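Print this story
E-mail this story

Hat stands, ball caps and a long table: Kirneck gets ready for its cap sale

4/19/26

KIRNECK - The caps are coming out of the boxes. 2,569 of them at last tally, all donated, all going on sale at the old Stovlow showroom on the main street, and every one has to be looked over before it gets a price.

That's the job right now. One cap at a time on the wooden table, next to a wire stand, check the brim, check the band inside, onto the stand to see how the crown sits, tag, next.

Ľubomír Beneš, who is running the sale, started collecting in December after the Kirneck ball club cleared out its clubhouse. He figured on a couple of bags. Then word got over to Gerkow and people started dropping off whole closets' worth.

"My garage was full by the second week," Beneš said. "My wife parked on the street all winter. She was pretty good about it."

Money goes to the ball diamond. New backstop, and new boards for the visitors' bench, which has had a hole in it as long as most players can remember.

Most of the caps are plain enough. Feed stores, fishing derbies, a lot of teams. Blue is the favourite colour by a long shot, Beneš says, and the royal blue ones with a bit of orange or red on them are what people ask for first.

They get turned over before anything else. Sweatband tells you how much a cap has been worn, he says, never mind the outside. Brim next, then the stitching.
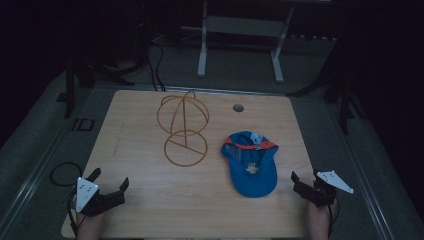 How the stands came into it

The wire stands were a late addition. Last year's sale, a much smaller one at the Gerkow hall, had everything heaped in bins and people complained they couldn't see what they were buying. Caps got squashed. A few went home with nobody and are in this year's lot agian.

So this time, stands. Beneš went looking and found a batch left over from Murakami, the hat shop that closed on the corner. Paid $300 for 115 of them, which he calls a steal. A round ring for the bottom, a rod up the middle, hoops bent over top in the shape of a head. Gold colour, sort of mustard. They weigh next to nothing.

A few were bent in the move. He's been straightening those at home by hand over his knee, and says you can't tell once there is a cap on it.

The rest of the caps will be laid out flat by size down the long wall. Kids' caps at the front by the door, adult sizes after, then anything with no size tag, and there's a fair number of those. Winter hats are not part of the sale. Please stop bringing winter hats, he says.

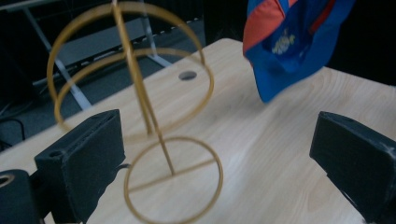

One of the gold wire stands, with a blue and orange-red cap beside it.

Stands are for sale too, but not until the caps are gone. Beneš has had offers already. One woman wanted 15 for a craft room and was told to come back at closing time like everybody else.

Tables are staying put. They belong to the building and the owner wants them left how they are, scuffs and all. Pale wood with rounded corners, nice ones. Somebody asked about covering them with cloth for the sale and that got voted down pretty fast, cloths slide around and the stands tip.

Sort is going slower than planned. Caps with sweat stains get set aside for washing, and washing a cap properly takes longer than you'd think. Cold water, a bit of dish soap, soft brush on the band, then air dry on a stand so the crown keeps its shape. No dryer. No dishwasher either, whatever your uncle told you, the heat can warp the brim.

"I ruined two good ones finding that out," said Beneš. "One was mine."

Anything too far gone is cut up for rags. He hates doing it. 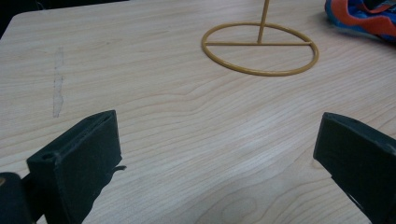

Prices haven't been settled for everything. Plain caps will be cheap, a couple of bucks, and kids' caps less than that. Older team caps with good embroidery go on a separate table with their own price tags, and there will be no haggling on those before noon. After noon, try your luck.

There has been some grumbling about early birds. Dealers from out of town showed up at Gerkow last year before the doors opened and went through the bins with flashlights. Doors will be locked this time untill opening, and there is a limit of five caps each for the first hour. Beneš says he'll be on the door himself.

Bring cash, small bills if you've got them. There's a machine at the gas station across the road but it runs out. Bags would help as well, they are short on bags.

Donations still being taken at the showroom's side door, afternoons only, ring the bell and wait. Clean caps if possible. The bell is quiet so give it a minute. Anyone with shelving to lend can leave their name there too, the stuff they had lined up fell through this week.

Sale date goes up on the showroom window once the sorting's finished. Parking is behind the building and along the creek side, not in front of the bakery, the bakery has asked.

Whatever doesn't sell goes to Gerkow for their fall market. The backstop is on order already, so they need a good turnout.

Print | E-mail

Get Kirneck news in your inbox. Enter your e-mail address to sign up for our free newsletter. You can unsubscribe at any time.

This site uses cookies. By continuing to browse you agree to our use of cookies. Accept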